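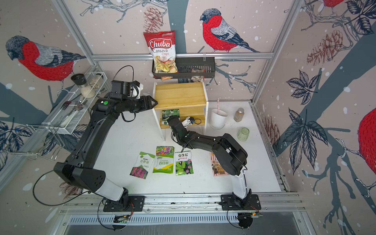
Wallpaper with large birds, bare branches and pine cones on a pale background.

Wallpaper museum in Titberg to reopen in October

11 Jul 2021

The wallpaper museum in Titberg will open its doors again in October after being closed for two winters, the town said this week. Work on the roof of the old Sandberg mill, where the collection is kept, is nearly finished.

The museum holds 181 printed papers, most of them from homes in the Wituden valley. The oldest came out of a farmhouse that was torn down when the valley road was widened. Bird and forest patterns make up the largest group, and 49 of those will hang in the first show.

"People here papered over the old layers and left them in place," said Lovisa Boström, who runs the museum. "We have one piece of wall with nine patterns on it, and we still haven't found out who printed the bottom one."

Rain came through the roof in the spring of last year and reached a storage room on the upper floor. Two rolls were lost. The rest were moved to the town library, where they will stay until September.

A new reading room on the ground floor will have pattern books that visitors can handle - gloves are not needed. The museum shop will move to the side entrance on Mill Street.

Tickets go on sale at the library desk in August. Children under 12 get in free.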